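Rafferty 34 Sliding Door Closer

Soft-close closer for timber and composite sliding doors
Product code: 601
Supplied by Firalura, Tandmont

Overview

The Rafferty 34 is a concealed closer for interior sliding doors. It catches the door over the last part of its travel and draws it to the jamb at a steady speed. It suits bedrooms, laundries, pantries and home offices, and it can be fitted to a new track or to most existing top-hung tracks with a channel at least 34 mm wide.

The closer sits inside the track, out of sight when the pelmet is on. No power is needed and there is nothing to switch on or off. Doors up to 57 kg can be fitted with one closer at the closing end. A second unit can be added at the opening end if you want the door to slow down in both directions.

Measuring up

Measure the finished opening at the top, the middle and the floor, and use the largest of the three. The door should overlap the opening on each side. In older houses the head is often out of level — check it with a long level before ordering, as the track must be packed straight before the closer is set.
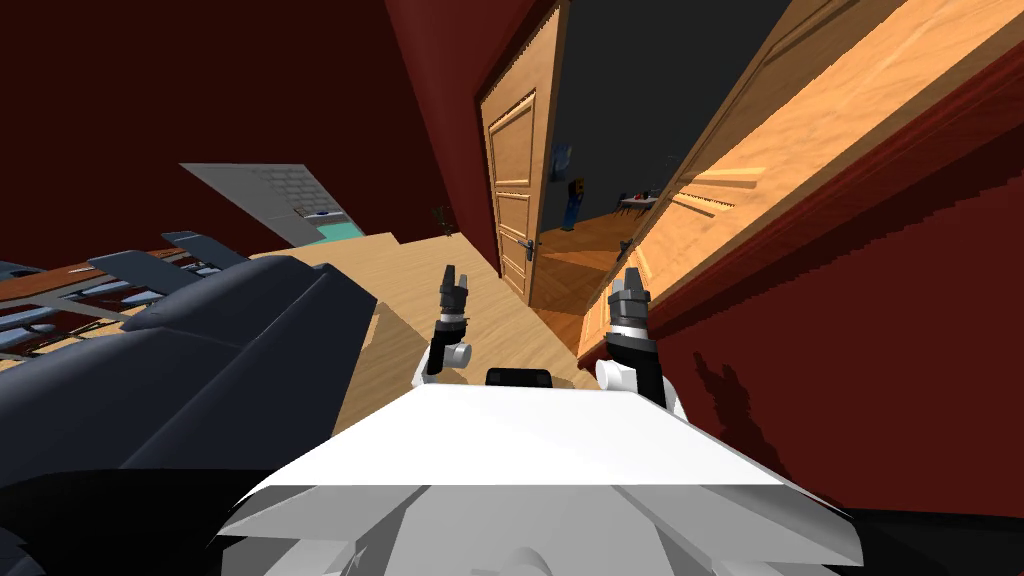
Tracks come in a standard length of 1,736 mm and can be cut with a fine-toothed hacksaw. Cut from the end without the pre-drilled holes and file the edge smooth. For wider openings, two tracks can be joined with the joining plate, sold separately. Keep the join clear of the closer.

Setting the speed

The closing speed is set with a 4 mm hex key through the slot on the underside. Turn clockwise to slow the door, anti-clockwise to speed it up. A quarter turn at a time is enough. Run the door a few times after each change.

If the door stops short of the jamb, check the floor guide first. A guide that is too tight will hold the door back whatever the setting.

What's in the box

Closer unit, 1
Trigger bracket, 1
Track screws, 6
Hex key, 4 mm
Fitting sheet

Finishes

The closer body is grey. Pelmets are available in white, black and natural anodised aluminium.

Care

Wipe the track with a dry cloth twice a year. Do not use oil or grease, which will collect dust and clog the rollers.

Delivery and pick-up

Stock is held at our Tandmont warehouse. Pick-up is also available from the Salimham trade counter, usually the next working day. Full-length tracks are sent by road freight and need someone at the address to sign for them.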